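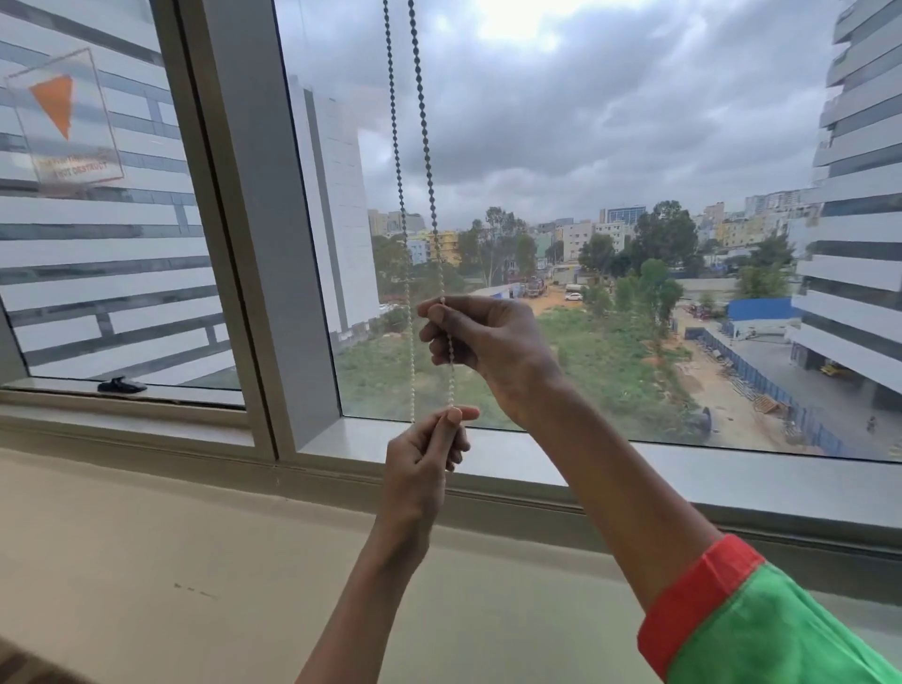
ボールチェーン操作学習(Hirkeo法)

ボールチェーン操作学習、通称Hirkeo法は、ブラインドの玉付きチェーンのような「細くて、ぶら下がっていて、触ると逃げる」ものをロボットに扱わせるための模倣学習の手法です。人間が頭の高さのカメラをつけて実際に操作し、その一人称映像から両手の動きを学ばせます。私はこの分野を追いかけるのが好きで、この項目もだいぶ趣味が入っています(出典の足りないところは順次足します!)。

概要

チェーンの操作って、人間なら考えもしないですよね。片手で上のほうをつまんで、もう片方の手で下を押さえて、あとは送るだけ。ところがロボットにやらせると、これがなかなかの難物なんです。チェーンは引っぱれば張るけれど、押しても力が伝わらない。しかも輪になって二本並んで垂れているので、どちらを引くかで羽根や布の動く向きが変わってしまいます。

Hirkeo法では、両手を「上の手」と「下の手」に分けて考えます。上の手は引く役、下の手はチェーンの揺れを抑えて張りを保つ役。左右どちらが上になるかは固定せず、映像ごとに判定します。最初に読んだとき、私はここがいちばん面白いと思いました。右手・左手で覚えさせるより、役割で覚えさせたほうが少ないデータで済むというわけです。

データの集め方

Werkevanoというデータセットが使われます。窓際での操作を収めた短い映像が200本ほどあり、設置場所は16か所。ロールスクリーンと横型ブラインドの両方が入っています。手袋型のセンサーは使わず、素手の映像から指先の位置を推定します。

窓際というのがまた厄介で、外が明るいとチェーンは逆光で黒っぽくつぶれ、指のあたりでは急に白っぽく見えたりします。同じ一本なのに色が途中で変わるので、色だけで追いかける方式はすぐに見失います。背景にビルや木が写り込むのも困りもの。そこでHirkeo法は玉の並びの周期を手がかりにして、隠れた部分は前後のコマから補います。

学習と結果

方策の学習は2段階です。まず映像から指先の軌道を予測させ、次にSkeddaleという双腕の実験台で、つまむ力だけを調整します。この追加練習は50回分で足りたと報告されています。私はもっとかかると思っていたので、ちょっと驚きました。

比較対象になったのは、片腕でチェーンをつかんで引き下ろすだけの方式です。チェーンが静かに垂れているときは両者にあまり差が出ません。差が開くのは揺れているときで、片腕のほうはつまみ損ねを繰り返し、Hirkeo法は下の手で揺れを止めてから上の手を動かしました。誰かに教わったわけでもなく映像の中の人がそうしていた、というのがいいですよね。

課題

苦手なのは二本のチェーンが絡んだ場合と、玉がごく小さい場合。後者は周期が読み取れず、普通の紐と区別がつかなくなります。それから、引ききったあとにいつやめるかの判断がまだ甘く、端まで来ても引き続けることがあるそうです。指先の力覚を足せばよさそうですが、そうすると映像だけで学べるという手軽さが薄れるので、意見が分かれています。

関連する手法

Nassarは同じく一人称映像を使う手法で、こちらはカーテンや紐が対象です。役割の分け方は持たず、両手をまとめて一つの動きとして学習します。布にはこちらのほうが向いているようで、チェーンと布の両方を一つの方策で扱う試みも始まっています。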